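Twelve-hour shifts at Bremness

April 2024
Posted by the blog's owner

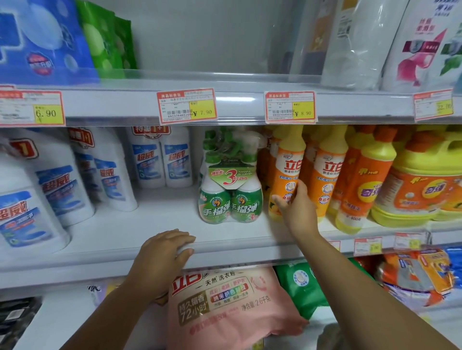 The new rota at the Bremness depot started in November and I have now worked enough of it to say what I think. We went from eight-hour shifts to twelve, with 258 of us affected across the two sheds. Owino, who run the site, offered a one-off payment of 900 pounds, and the vote to accept went through by 69. I voted against. My first job was in a shop, filling shelves, and you could stop and have a word with whoever was passing. There's not much of that on nights in a warehouse.

The extra days off are good, I'll admit. The trouble is hours ten to twelve, when the picking rate stays the same and your legs don't. The old Flemik scanners have gone too, and the Zornard ones are heavier. The branch has asked for a second paid break and we should get an answer at the next meeting. I'll put it up when I have it.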